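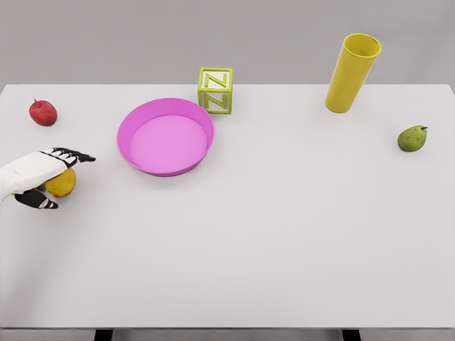

I've been putting off writing about the Stendisholm results for a month, mostly because I wanted to like them. The claim has been going round since May: train a dexterous hand policy almost entirely in simulation, add a small handful of real demonstrations at the end, and you get most of what you'd have got from an expensive real-world dataset. The figures quoted are 2,000 simulated demonstrations and 40 real ones. If that holds up, a lot of us have wasted a lot of evenings teleoperating.

So I read the paper twice, then spent far too long with the released scenes, which run in Tasitz (free, a pain to install, fine once it's going).

First gripe. The tasks are fruit into bowl, fruit into bowl with clutter, and fruit into bowl with different clutter. I have nothing against fruit. But a lemon-sized object is about the kindest thing you can give a multi-fingered hand. It fills the grasp, it has no handle, and nobody minds which way up it lands. The toy letter block with the open sides would be a proper test, with all those gaps for a fingertip to get caught in, and as far as I can tell it is never once the target. It's clutter. So is the cup.

Second gripe, and the bigger one. "Randomised" is doing heavy work in the abstract. I opened the config and what gets randomised is object position, object rotation and the friction value, the last over a range so narrow I assumed it was a typo. Lighting is fixed. The wall is plain grey every time. You can call that a design choice, and the authors do, in a footnote, but then please don't write "robust to visual variation" three pages later.

Then there's the evaluation. They report 300 trials in simulation and 27 on the real hand. Twenty-seven! Across three tasks that's nine each, and the headline comparison between their method and the baseline comes down to a difference of two successes on the hardest one. I wouldn't pick a kettle on that evidence. There are no error bars in the main table. There are some in the appendix, and they overlap.

What counts as success also bothers me. In the simulated runs an episode passes if the fruit's centre is inside the bowl's rim at the final step. It doesn't matter if the bowl has been shoved across the table on the way, or if the apple has gone over the back. On the real hand a person decided. Those are two different measurements sitting in neighbouring columns.

To be fair to them, the contact modelling is better than I expected. I ran the old Işık grasp set through the same hand for comparison and the fingers there sink into everything like it's warm butter. The Stendisholm ones mostly don't. And they released the lot, config files included, so I can sit here and moan about the friction range in the first place. The Ultden people made a louder claim last year and I'm still waiting for their code.

My guess is that the 40 real demonstrations are carrying far more than the write-up lets on. The obvious check is to train on those 40 alone and report the number. It isn't in the paper. I've emailed to ask, and I'll add the answer here if one comes.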